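Melnyk widens linen service to regional guesthouses

Smaller towns to get weekly pickup and delivery from October

Linen hire and laundry company Melnyk will extend its weekly service to guesthouses, farm stays and small motels outside the metropolitan area from October, the company announced today.

The new run will cover 32 properties in its first stage. Most have fewer than 12 rooms and have been washing their own sheets on site or driving them to the nearest laundromat. Melnyk has until now supplied only hotels and serviced apartments within an hour of its main plant.

Under the arrangement, each property hires a set number of sheets, duvet covers, pillowcases and towels. A driver collects the used linen once a week and leaves a clean set in its place. There is no charge for the bags or the storage racks, and properties can change their order up to 9 times a year at no extra cost.

"We've had calls from country operators for years and we've had to tell them we couldn't get a truck out there," said operations manager Keith Ngata. "The second plant changes that. It's closer to them and it has room on the line."

The second plant, at the former Bratia cannery, has been washing for existing customers while staff were trained. It will take over all regional work when the new run starts. Melnyk has hired locally for the sorting and pressing jobs and is still looking for two drivers with a medium rigid licence.

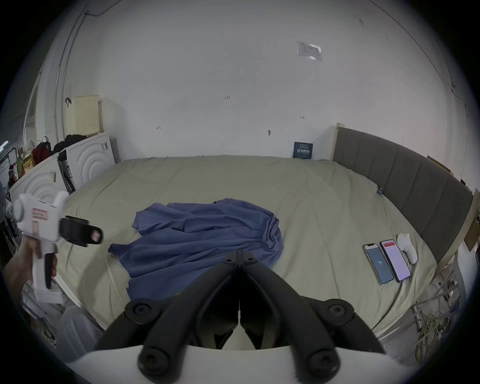 What happens if a guest damages a sheet?

The property reports it on the delivery docket and Melnyk replaces the item at the next drop. Normal wear, small stains and loose hems are covered by the hire fee. Burns, dye and large tears are charged at the replacement price listed in the contract, and the property can ask to have the item returned.

Raymonde Bouchard runs a guesthouse that took part in the trial. She said the main difference was the time freed up on changeover mornings.

"I used to have the first load on at five and I'd still be pegging out at lunch," Ms Bouchard said. "In winter I had sheets over every chair in the house. Now I strip the beds, bag it all up and get on with the bathrooms."

The trial also led to some changes. Operators asked for coloured tags to tell queen sheets from king sheets, and these have been sewn into the bottom hem. The original bags were too heavy to lift when full of towels, so a smaller bag has been brought in for towels only. Delivery times were moved to before 10 am, ahead of most check-outs. 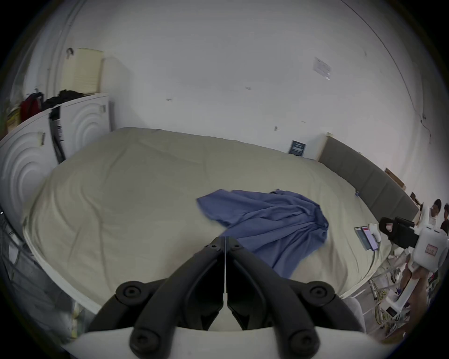
Properties that prefer to keep their own linen can use a wash-only option. Items are marked with the name of the property, washed as a separate batch and returned folded. The turnaround is longer than for hired linen, and Melnyk recommends keeping at least three sets for each bed. Woollen blankets, quilts with feather filling and mattress protectors are accepted by arrangement but are not part of the weekly run.

Akihiko Sekiguchi, who manages the new plant, said the wash-only work had been set up on its own machines so the two kinds of linen would not be mixed.

"People choose their bedding with care and they want the same pieces back," Mr Sekiguchi said. "Each batch has a ticket that stays with it from the bag to the folding table."

The plant can process 506 kilograms of linen an hour. Rinse water is filtered and used again in the first wash of the next load. A second filter tank is on order and will be fitted before the summer season - the busiest time of year for most of the properties on the run. 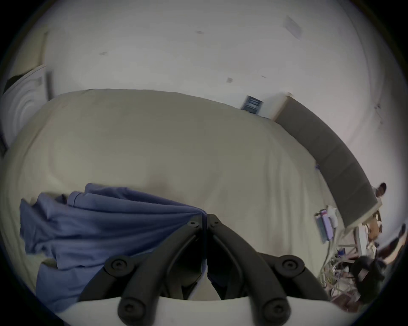 How do operators join the service?

Owners and managers can phone the regional desk or fill in the form on the Melnyk website. A staff member will visit to measure the beds, check where the truck can park and work out a starting order. The first contract runs for six months and can be ended with four weeks' notice.

A second stage, taking in the coast road north of the plant, is planned for next year. Dates will depend on the number of properties that sign up and on roadworks at the river crossing.

Media contact: Tudur Rowlands, Melnyk regional office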